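Let the bandstand have its evenings

The council's draft terms for hiring the bandstand at Garkeo Park run to 14 pages, and most of them are sensible. There is a page on litter, a page on parking, a page on who locks the gate. On page nine there is a paragraph that would finish the summer concerts altogether, and I think it should come out before the terms are agreed.

The paragraph says that any amplified performance must end by 7pm, and that any event with an expected audience above 50 must apply for a separate licence, with its own fee and its own consultation period. At present there is one licence for the season. It covers all the concerts between June and the end of August, and it lets them run until half past nine.

I should say where I stand. I have been going to the bandstand concerts since I moved to this side of town, and I have helped put out chairs at quite a few of them. I don't play anything and I am not paid by anybody who does. I live four streets away, on the downhill side, and with the windows open I can hear a brass band well enough to name the tune.

The people who live closer than I do have a fair complaint, and it deserves a proper answer. Last season there were two evenings when the music went on past the agreed time. One was a soul band whose van arrived late, so they started late and played their whole set anyway. The other was a covers group who were asked twice to turn down and did not. The residents of Belay Terrace wrote to the council about both, and they were right to. If I had a child in a back bedroom on Belay Terrace I would have written as well.

What I don't accept is that two bad evenings should set the rules for all the others. The string group, the two school choirs, the silver band and the folk afternoon drew no letters at all. The silver band doesn't use a microphone except to announce the raffle. Under the draft terms, though, one microphone makes the performance amplified, and the band would have to pack up at 7pm on a light evening in August while people are still walking down from the station with their folding chairs.

Timing matters more than it may seem to from a desk. A 7pm finish means a start at five, or half past at the latest. Most of the players have jobs. The audience mostly have jobs too, or they have tea to cook. A weekday concert at five is a concert for those who are retired or on holiday. I have nothing against either group, but the whole point of the season when it was set up was that anyone could turn up after work and hear something for nothing.

The council will say that the weekends are still available. They are, up to a point. On Saturdays the park has weddings at the pavilion, and on Sundays the cricket club has the field next door and the car park with it. The season has always been built on weekday evenings for that reason.
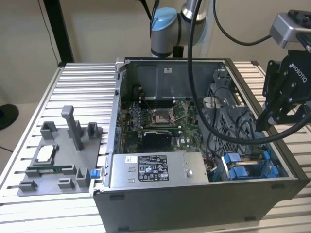 Then there is the licence for audiences above 50. I can see why the number was chosen, as it is the same one used for indoor hires at the library. A park is different. At the library there are two doors and a low ceiling. At the bandstand people spread out across the grass, and half of them are only passing with a dog. Who is the audience? If a man stops for one song and eats his chips, does he count? The draft doesn't say, and I doubt that whoever wrote it had an answer in mind.

The busiest evening of last season drew 1240 people by the organisers' own figure. I would agree that an event of that size needs its own plan, with stewards and first aid and somebody in charge of the road crossing. So put the line at 1000. Anything over that gets a separate licence and a proper look from the council's safety officers. Anything under it stays within the season licence, where it has sat for years without trouble.

Fuad Mersha, who books the acts, told the public meeting that he could not take the season forward if each concert needed its own application. He gave a plain reason. The consultation period in the draft is six weeks, and bands of the sort that play for their travel costs don't commit themselves that far ahead. They take a wedding if they are offered one. He fills the gaps in the programme with a few phone calls the week before, and under the new terms he would be unable to.

Mebrat Tekleab spoke at the same meeting for the residents of Belay Terrace, and I thought she was the best speaker of the night. She said she had no wish to stop the music. She wanted to know when it would finish, and she wanted a telephone number that somebody would pick up if it didn't. She also asked for the loudspeakers to be turned to face the pond and away from the terrace. That was all. I wrote it down because it seemed to me so much less than the council was proposing to give her.

Every one of those requests can be met without touching the season licence. A finish at nine instead of half past nine would cost the bands two or three songs. The loudspeakers can be turned round in a few minutes. As for the telephone number, the organisers could print it on the notice at the park gate and put it through every door on the terrace before the first concert.

I would add one thing of my own, which is a penalty that means something. A band that plays past the finish should not be asked back the next year, and the organisers should put that in writing when they book. The soul band were very good, and I would be sorry to lose them, but I would be a good deal sorrier to lose the season. If the organisers themselves let it happen twice in one summer, the council could cut the remaining concerts to a 7pm finish. That seems to me a fair use of the 7pm rule. It would be there for people who had earned it.

Some will say the council has larger matters to deal with, and that a row about a bandstand is a luxury. I have some sympathy with that. The bus cuts will do more harm to more people. But the concerts cost the council very little. The chairs were paid for by the Diduven Trust, the electricity is a small sum, and the bands pass a bucket. There are not many things left in this town that are free, outdoors and open to whoever happens to walk by. The Arkon cinema shut its doors, and the dance hall above the market is flats.

It has also been said that people can listen to music at home now, in better sound than any park can offer. They can, and I do. It isn't the same use of an evening. I have got to know people on those chairs whom I would never have met otherwise, including my present dentist and a couple who now look after our cat. My neighbour's son heard a cornet there when he was seven and would not stop talking about it until someone found him one. He is in the silver band's junior section these days and practises with the window shut, mostly.

The draft terms have been put together by officers who have had complaints on their desks and want them to stop. I understand that. An officer hears from the people who were kept awake and hardly ever from the people who had a nice time and went home. That is a reason for the rest of us to write in. The reply form asks for comments by paragraph, so the number to quote is 9.3, and anyone who only has a few minutes can leave the other boxes blank.

I have sent mine. I asked for a nine o'clock finish, a line drawn at 1000, loudspeakers facing the pond and a number to ring. I also asked, under "any other comments", whether the tap by the bandstand steps could be mended before the season starts, as it has been running into the flower bed since the spring and the players have to step over the puddle with their cases.

The consultation closes on 18/06/2020, and paper forms can be handed in at the library desk until it shuts that day.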